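4.2 Fader wear and operator timing

The second part of the study looked at how wear in a channel fader changes the timing of a mix. Most published tests of faders measure electrical noise or the force needed to move the cap. Neither of these says much about what a person mixing two records hears or does. We wanted to know at what point in the life of a fader people begin to change the way they use it, and whether they notice that they are doing so.

The mixers were two-channel desktop units sold under the Sunard name. Each has a carbon-track fader on each channel and a separate crossfader, which was switched off for all sessions. We fitted the channel faders in three states: new, part worn and heavily worn. The part-worn and heavily worn sets came from rental stock kept by Brondley, a hire firm that logs the hours of use of every mixer it sends out. Tariq Memon matched the sets by travel force before the sessions began, and any pair that differed clearly between left and right was left out.

Participants were 83 people who mix in public at least twice a month. They were asked to play a short set of their own choosing from a supplied library, with the tempo control locked so that beat matching would not take up their attention. A session lasted half an hour. The fader positions were logged by the Flunero recorder, which reads the control voltage directly and does not depend on the audio signal. Participants were told that the study concerned track selection. They were told the true purpose afterward and could withdraw their data at that point. None did.

We marked a transition as starting when the incoming channel first rose above the bottom tenth of its travel, and as ending when the outgoing channel fell below the same mark. Very short moves, such as cuts and stabs, were kept in the log but left out of the timing analysis. After this step there remained 156 transitions in the heavily worn condition. The other two conditions produced more, as people tended to change tracks more often on those mixers.

The session results follow. 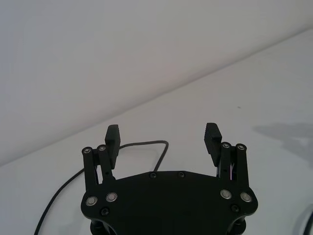 Figure 3. Gripper with its two fingers open.

Does a worn fader make a transition slower?

The average length of a transition was nearly the same on new and part-worn faders, and longer on the heavily worn set. Most of the added time came at the start of the move, where participants held the incoming channel low for longer before bringing it up.

The shape of the move changed as well. On a new fader, the incoming channel usually went up in one smooth motion with a short pause near the middle. On a heavily worn fader, the same participants often moved in small steps, and many of them went a little past the level they wanted and then came back. These corrections were small and would be hard to hear on a club system. They do show up clearly in the voltage log, and they were more common on the left channel than on the right. We have no firm explanation for the difference between channels. Handedness does not account for it, as left-handed participants showed the same pattern.

Khattak's earlier work on rotary mixers found that operators adjust to a stiff control within the first few minutes and then return to their normal timing. We did not see this with worn linear faders. Comparing the first and last thirds of each session, the length of transitions on the heavily worn set did not fall. One possible reason is that a stiff control is stiff in the same way every time, while a worn track has rough and smooth spots that the hand has to find again on each move. Our data cannot settle this question. A longer test over several sessions with the same mixer would be needed.

In the interviews, few participants named the faders when asked what they had noticed about the equipment. More of them spoke about the headphones or the brightness of the display. When asked directly, a larger share agreed that the heavily worn faders felt different, though they disagreed about how. "Loose" and "gritty" were both used, sometimes for the same unit. Participants who owned an older mixer were less likely to comment on wear at all.

Two limits should be kept in mind. The worn sets came from one rental firm, and rental mixers may be handled and cleaned in ways that home or club mixers are not. The library was also narrow in style, made up mostly of tracks with long, plain intros, which favor slow blends. Music that calls for quick cuts may place different demands on the fader, and the results in this section should not be applied to scratch mixing.

Back to top | Contact the editorial office | © The authors. All rights reserved.

This site uses cookies to remember your reading preferences. Accept | Manage settings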